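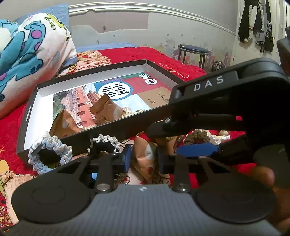
Lurnell

Home Guides Workplace Contact

How to set up a tidy-the-tray session when the job goes over to grippers

Our packing bench at Uludeo went part automated in October. 19 of us moved from packing to showing the machines how, hand-held gripper, one item at a time. Quick notes for anyone starting.

1. Pick a soft surface. Bedspread, blanket, whatever. Hard tables are too easy and teach it nothing.

2. Put out a shallow lid. Flat thing in first – a textbook is good – then paper packets on top. Crumpled ones are fine.

3. Add crochet. Yarn folds differently every time, so go slow. Close the fingers before you lift, not during.

4. One packet standing up outside the lid. Move that last.

5. Fumbled it? Keep going. Don't restart, just finish the move and log it.

6. Swap hands after 2 trays. Your wrist will thank you. Mine didnt get the chance, first week.

What changes for you: less lifting, less walking, more sitting and concentrating. Pay stayed the same here. Breaks got longer, we had to ask for that. Ask early. Also ask who gets retrained and get it in writting – ours took until 20th March to turn up.

Target is 249 moves a shift. Dont chase it on day one.

Next guide: charging and cleaning the grippers.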